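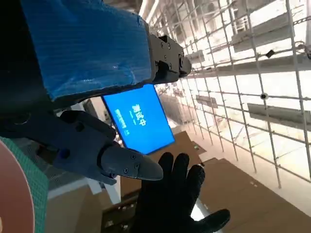 I've worked the packing side at Cardoso for 9 years, and in January we got robots. I have opinions. My wife has heard all of them, so now it's your turn.

When the arms were announced, we had the meeting you'd expect. There was coffee, there were slides, and a man from Kornberg (they sold us the system) told us the robots would take away "the boring part" of the job. Kiprono Were, who sits next to me in every meeting because we both like the back row, leaned over and asked which part that was. I still think it's the best question anybody asked that morning, and he only asked it to me.

See, the boring part was where we talked. Picking small stuff out of bins and putting it in boxes leaves your head free. I learned how to braise goat doing that job. I heard about two divorces and one very long fight over a boundary fence. You could work next to Akinyi Urio for a whole shift and come out of it knowing more about Nairobi bus routes than most people who live there, and your numbers would still be fine!

Now what I do is mind an arm. It reaches, it grabs, and when it grabs wrong I step in and sort it out. Some shifts I'm showing it things, guiding it through a pick so it has something to go on next time. My hands are still right there in the middle of the work, gloves on, closer to the machine than I ever figured I'd be. So when people outside say "the robots took over," I want to invite them in for an afternoon. There's a lot of person in that automation.

But it's a different kind of tired. My back is better, I'll give it that, and so is Joaquín Quezada's, and his was bad enough that he was looking at leaving. If you'd offered me that trade on paper I'd have signed. What wears me out these days is the watching. You can't drift off. You're waiting for something to go a little bit wrong, over and over, and your eyes get home before you do. I asked our supervisor, Rogério Toledo, if we could swap stations every couple of hours, and he said he'd look into it. He's a decent guy. He's still looking into it.

Then there's the money, and I'll be blunt. We're doing around 490 boxes a shift on my line, and before the arms a good day was 300. I don't begrudge the company that. They paid for the machines and they took the risk. But the arms didn't learn the awkward items by themselves – the floppy pouches, the Lusto bottles with the slippery necks. They got that from us, from people who've had those things slide out of their hands a thousand times. That's a skill we're handing over, and it ought to show up in the paycheck. So far it's shown up as a T-shirt.

I'm not asking for the robots to go away. My cousin's plant skipped all this and the plant is gone. I just think whoever does the teaching should be called a teacher somewhere, on a pay grade or even a badge, and that somebody should ask us before they pick the next "boring part." They're talking about the labeling station. Akinyi loves the labeling station.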